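# Second Shift

Sinan Ağca had been placing objects for four years when Fultine bought Tutano. Before that he had hung kitchens, real ones, for a cabinet company in Holtside, until his knees went. The placing job was advertised as light desk work for people with an eye for rooms. He took a test where he had to set a breakfast table with a mouse, and they called him the same afternoon.

Fultine sold rooms. The rooms were rendered, and the customers were companies that built robots for houses and needed somewhere to run them a few million times before they bought any real dishes. A placer opened an empty dining room or kitchen, pulled things out of the library, and put them where people would put them. Then a checker went through and made sure nothing was sunk into a table or floating above it. On a good week the floor shipped 161 rooms. There was a cake once when they beat it.

Tutano did 565 on its first night.

Sinan came in on Monday and the number was on the screen by the coffee machine. People stood there with their coats on. Somebody said it must be a typo, and somebody else said no, she had looked in the folder. By nine they all had new titles. The placers were reviewers now. Each reviewer would get 100 rooms a shift, with three buttons under every room: Accept, Fix, Reject.

"It isn't less work," said the manager, a tall man from the main office who had driven up for the day. "It's the interesting part of the work."

He showed them how to use the buttons. It took less than a minute, and he had booked an hour, so he showed them again.

Sinan's first room was a dining room. He looked at it for a while before he touched anything.
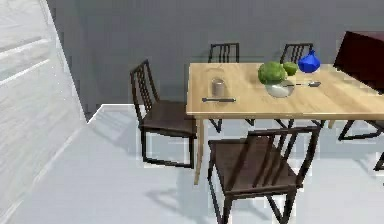

Ferhat Akgül leaned across the gap between the desks and asked if he was going to accept it or marry it. The clock in the corner of the review page had already gone yellow. Ferhat had done six and said you had to stop looking at them as rooms. You checked that things touched what they stood on and you moved along. If you thought about who lived there, he said, you'd be here until Christmas.

"There's a knife on its own by the edge," Sinan said.

"Is it in the table?"

"It's on the table."

"Then it's on the table."

Sinan pressed Accept. It bothered him through the next two rooms. He would have put the knife with the bowl. If there was a knife there was something to cut, and the big green thing was over by the bowl, so the knife went there. A person would have got up to fetch a plate and set the knife down by it. He had never put a spoon or a knife down without knowing, at least a little, who had been using it. He had never told anybody at work about this. It would have sounded as though he was asking for a raise.

At lunch he ate with Ferhat on the loading dock, where there was sun until one. They had started the same month. Ferhat had come from a print shop that closed, and he had a different way of looking at things like Tutano. He said the print shop had also bought a machine, a big folder that did the work of four people, and the four people had spent their time complaining about the folder. The owner lost the building on account of the rent. The folder had nothing to do with it.

"So I don't complain about the folder," Ferhat said.

"I'm not complaining."

"You've got the face."

Sinan asked him what he thought would happen. Ferhat thought they would keep the reviewers for a year. After that there would be something that pressed the buttons. He had already asked the manager about training on the checking side, the part that wrote the rules, and the manager had told him to send an email. He had sent it before lunch.

"You should send one too," he said.

"What would I say?"

"Say you want to write the rules."

In the afternoon Sinan had bathrooms, then a run of bedrooms. Most of them were fine. He rejected one where a lamp was standing in a bathtub, and he fixed one where every book on a shelf was the same book. Tutano was good at light. It was good at dust, even, if you asked for dust. What it did was scatter. It knew that a cup went on a counter and it knew how far from the edge, and it would put a cup there, and after that the next thing, and each was correct. By three o'clock he could feel it in his eyes, like reading a page of words that were all spelled right.

His own rooms had been slow. He knew that. The fastest placer on the floor had been a woman who left in the spring, and she used to tease him about it. He once spent most of a day on a hallway with a bag set down in it. Harju, their biggest customer, had written back about that hallway. Their robot had walked into the bag over and over, and they wanted more like it. The note had been pinned to the corkboard for months, until the corkboard came down to make space for the screen.

At twenty to four he got another view of the same house he had started with in the morning. The page told him so in small gray type. It was a kitchen this time, and he pressed Fix and opened the tools for the first time that day.
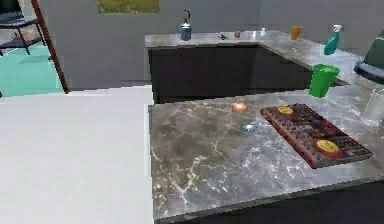
He didn't move anything right away. He read through the list of what Tutano had pulled from the library, and he tried to do what he always did, which was to find the person. Somebody had music equipment in the kitchen. All right. His nephew had brought a thing like that to a family dinner and set it up next to the sink, and his sister had shouted at him about the steam. So it was a young man's kitchen, or it belonged to somebody who gave parties and was getting ready for one, or had given one and hadn't cleaned up. The orange thing, if it was fruit, was a snack. The spray bottle meant somebody had at least thought about cleaning.

He sat back. It worked, more or less. He could have placed that room himself on a strange day. But he saw that he had done all of it, the nephew and the party. Tutano had only put a controller on a counter, and it had done so because it had a counter and a controller.

The clock in the corner went yellow and then red. A red clock sent a note to the manager's phone. He hadn't known that, and he found out when the manager came over with the phone in his hand and pulled up a chair. He wasn't angry. He looked tired, and he had a long drive back.

"Something wrong with this one?" he asked.

"No. I don't think so."

"You opened Fix."

"I was going to change it and then I decided it was okay."

The manager looked at the kitchen. He asked what Sinan would have changed, and he seemed to want to know, so Sinan told him. He said that when people leave things in a room, the things are in some kind of relation. Somebody was in the middle of something. A robot that only ever saw scattered rooms would be fine at picking up cups, but it wouldn't know which cup was finished with. He said he wasn't sure it mattered. He only knew how he had been doing it.

"Did you write that down anywhere?" the manager asked.

"Write what down?"

"How you do it."

Sinan said no. There had never been a box for it.

The manager nodded for a while. Then he said that the scoring page gave a room up to 100 points, for contact and lighting and reach and so on, and that this kitchen had the full 100, and he turned the phone around so that Sinan could see. He didn't say it to win. He said it the way you would read out a bus schedule to somebody. There wasn't a line for what Sinan was talking about, and if there wasn't a line he couldn't take it to the main office. If there was a line, he might be able to.

"Send me an email," he said, and put the chair back.

Sinan pressed Accept. He did the rest of his rooms in under two hours, faster than he would have believed in the morning. Some of them he couldn't have described a minute later. Ferhat had finished long before and was reading a manual with his feet on the drawer.

On the bus home he tried to write the email on his phone. He started with *In my experience* and deleted it. He tried describing the hallway with the bag, where the bag was and why it was there. He had decided at the time that a girl had come in from school and heard the phone ringing in another room, and that she had dropped the bag with the strap toward the door she ran through. That was why the strap was in the way. It looked foolish typed out. He left it in and kept going, about the strap and then about knives, and the bus was past his stop before he looked up.

He walked back along the canal. His wife had eaten already and left a plate for him under another plate, with the fork on top and the salt next to it. She was on the phone in the bedroom with the door half closed. Her glasses were on the newspaper and the pen had rolled under the radiator.

He picked up the pen. Then he sat down in his jacket and read the email over from the start. It was too long, and there was nothing in it a person could turn into a line on a page, except maybe in one place, near the middle, where he had written that a thing should be placed within reach of whatever it had last been used on.

He copied that sentence and put it at the top. He ate, and washed the plates, and sent it a little after nine. Then he wrote to Ferhat and asked him what time he was going in tomorrow.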